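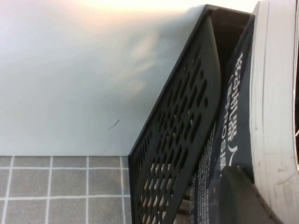

How many demonstrations should I record before I train a task?

Start with 27 good ones for a single object in a single place. Add more when you change the object, the starting position or the station.

Section 5. Teaching a task by remote control

This section covers recording demonstrations with the Jendon hand controller. For teaching by hand (moving the arm directly), see Section 6. The steps assume that the arm is mounted, the wrist camera is plugged in, and the Trumivness software is running on the station computer.

5.1 Before you start

1. Clear the reach area of anything that is not part of the task.
2. Set up the objects the way they will be found in normal use. For a shelving task, stand the holder where it will stay and put the books in it upright or leaning, as people leave them.
3. Check the wrist camera view on the screen. The object you want to grip should come into view before the fingers reach it.
4. Wipe the lens with a dry cloth.
5. Turn on the lights you will use later. Do not record half a set by daylight and the other half under lamps unless you want the robot to handle both.

Note: Holders with slotted or perforated sides let the background show through. If you plan to use the robot against more than one wall or floor, record part of the set at each place.

5.2 Pairing the hand controller

1. Hold the power button until the light turns green.
2. On the station screen, open Teach, then Remote.
3. Choose your controller from the list and press Pair.
4. Move the controller a short way to the left. The arm should not move yet. The small arrow on the screen should.
5. Squeeze the grip switch halfway. The arm now follows your hand.

Caution: The grip switch has three positions. Released and fully squeezed both stop the arm. Halfway is the only position that lets it move. Practice this away from the objects before you record.

5.3 Recording a demonstration

1. Press Home and wait for the arm to stop.
2. Type a task name. Use the same spelling every time – the software treats "pull book" and "Pull Book" as two tasks.
3. Press Record.
4. Bring the gripper toward the object at a steady speed.
5. Pause when the fingers are beside the object, then close them with the trigger.
6. Carry out the task, open the fingers and back away.
7. Press Stop, then mark the recording Keep or Discard.

A recording stops by itself at 800 frames. If your task needs more than that, split it into two tasks and chain them (see Section 8).

Note: Discard any recording in which you bumped the holder, lost the grip and tried again, or stopped to think in the middle. Corrections can be taught, but they belong in their own set. See 5.5.

5.4 Working with books and thin objects

Books are harder than boxes. A book can lean, the cover can slide against the pages, and a soft cover bends before the book moves.

1. Approach along the spine where you can. If only the page edges can be reached, go lower and close the fingers slowly.
2. Keep the fingers in line with the book. If it leans, turn the wrist to match.
3. Set the force limit to Low for paperbacks.
4. Lift straight out of the holder until the lower edge is clear, then turn.

Caution: Light plastic holders tip easily. Put a weight in the holder or fix it in place before you teach pulling tasks.

The Fledono soft fingertips give a better hold on coated covers than the hard tips supplied with the arm. If you change tips, run the fingertip calibration again before recording.

5.5 Adding corrections

1. Run the trained task with the controller in your hand.
2. When the arm starts to go wrong, squeeze the grip switch halfway to take over.
3. Finish the task yourself.
4. Mark the recording Correction.

Do not take over too early. The software learns from the moment you step in, so let the mistake begin as long as nothing can be damaged.

5.6 Storage and export

The internal drive holds 1,589 recordings at the standard camera setting. Delete discarded recordings from the Storage page, or copy the set to a Coppens data drive and clear it from the station. Do not unplug the drive while the blue light is on.

Changes to this section: steps for soft covers added in March by Kausar Bhutto.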